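Home | Projects | Reports | Contact

Aug 2, 2021

Hi Gediminas — quick update on the clothing sort at Prultstead. The first 600 from Zinside went on storage boxes and labels, and I've got 31 boxes filled so far! T-shirts get laid out flat on the bed, checked at the collar, then folded.
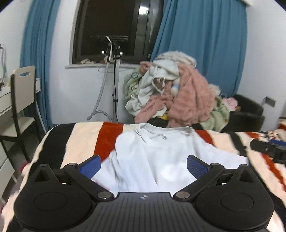
The slow part is still the mixed piles (I started those back in May, and they keep growing). I'd like 2 more weeks and another 60 for hangers, if Vanags can stretch to it. Receipts are coming separately.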